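Handout 4: House rules for bin-picking cells
Module: Handling and Sorting, Flendham site. Issue of June 20, 2021. Replaces the loose sheets handed out with Handout 3.

## 4.1 Scope

These notes cover work at a single arm picking mixed objects from an open bin. They do not cover conveyors, mobile bases or the two-arm bench at Flirside, for which Tanguy keeps separate instructions. Where a rule here is stricter than the arm maker's manual, follow the rule here. Where the manual is stricter, follow the manual.

The words "shall" and "should" are used in the normal sense of a standard. A "shall" is checked at sign-off. A "should" may be set aside, with a line in the cell log saying by whom.

## 4.2 The bin

4.2.1 The bin shall be held so that a push from the gripper cannot shift it.

4.2.2 The position of the bin shall be taught again after any change of bin, table or clamp. A shift of a few millimetres at the rim is enough to put the fingers into a side wall on the next descent.

4.2.3 Worn coatings are accepted. Raised burrs, lifted tape and loose strip inside the bin are not, as the suction and finger tools both catch on them. Bare metal that reflects strongly should be noted on the cell sheet, so that poor depth readings in that area can be traced later.

4.2.4 Nothing may be stored on the rim. Clamps are permitted if they are entered in the collision model, handles included.

## 4.3 Objects

A test set should mix shapes and surfaces: matt, shiny and clear, rigid and crushed. Clear items give the most trouble for vision and should be present in every set. The Ledine set used in this module is limited to objects under 433 g, and each object carries an entry in the set list with its mass and longest side.

Tools with a point or an edge are a separate class. Scissors shall be blunt-ended or taped shut before they enter the set, and the approach speed for any pick next to them shall be no more than 100 mm/s. The closing force is limited to 35 N for the whole class. If the grasp is lost above the rim, stop the cell and do not reach in.
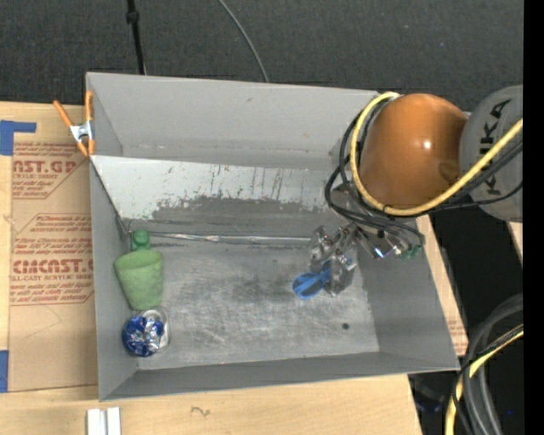 Florian Maillard objects to the last sentence. In his view a stop on every lost grasp teaches operators to clear the fault without looking, and he would keep it for the edged class only, with a slow retreat to the home position for everything else. He also asks that the force limit be stated at the fingertip, "where the part feels it", and not at the drive.

The second point is accepted, and 35 N is to be read as fingertip force. The first is left open for the seminar. Read the log extract in Annex B beforehand and come with a position on it.

## 4.4 Cables and hoses

4.4.1 Cables on the arm shall be tied so that a loop is left at each moving joint. The loop shall be long enough for full travel and short enough not to hang below the fingertips.

4.4.2 Ties should be of the reusable kind. Cut ties leave sharp ends and are a common cause of scratched sleeves.

4.4.3 Run the outermost poses at low speed after any re-routing, and watch the loop, with one hand on the enabling switch.

4.4.4 Air fittings at the tool shall be pulled by hand before the first run of the day.

## 4.5 Records

Log each session with the program version, the set list number and every stop. Near misses count as stops. The blank form is no. 234 in the shared folder; older forms lack the fingertip force box and are no longer taken.

Reading for next time: Annex B, and sections 4.3 and 4.4 again.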